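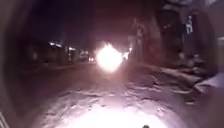
Zevari wanted to know which way I'd turned the front lamp, and whether I'd tried it lower. So I'm adding the details here, because the first version of my post left them out.

Night driving with a home-built rover: auto exposure keeps going dark

I'm building a small outdoor rover in my garage and I'm having the time of my life with it. It follows dirt roads by camera and does great in daylight. After dark it has its own forward light, which makes a bright patch on the ground right in front of the nose. Past that, the road falls off to nearly nothing. Then a headlight shows up ahead and the road finder loses its grip completely. The lamp is mounted high and points down at a steep angle. My log from one evening has 3436 frames, and the steering guess jumps all over the place in the ones with glare. Do I need a better camera, or is there something I can do in software first?

Posted by Naciri

stoltmont_garage

Oh, this is a fun one! Don't buy anything yet. Lock the exposure and gain by hand for night runs. Auto exposure is averaging your lit patch with all that black sky, and one headlight throws it off even more. Park the rover on the road you care about, step the exposure up until the far ground has some texture, then write that number down.

Next, crop. Throw away the top 43 percent or so of each frame before the road finder sees it — sky and lamps tell it nothing about ruts. Mask any blown-out blob as "unknown" so it doesn't get read as flat ground. On mine I also slow to half speed when the unknown area gets big, and stop if it stays that way for 2 seconds.

And do tip the lamp up a little. A steep beam gives you a white puddle at your feet and not much else. If you can fit two weaker lamps, spread them apart. Potholes get much nicer shadows that way!

Jatevcombe

get a lidar

Zevari

Agree with Stoltmont on manual exposure. Check for blur too. If you raise the exposure time too far, everything smears once the wheels hit bumps, and I'd take a grainy picture over a smeared one any night. A softer camera mount did wonders for me — I used foam from a packing box. Keep the nose of the body out of view if you can, or mask that as well. Mine used to steer around its own bumper for up to 50 frames at a time. Please post your new log when you have it, I'd love to see how it does!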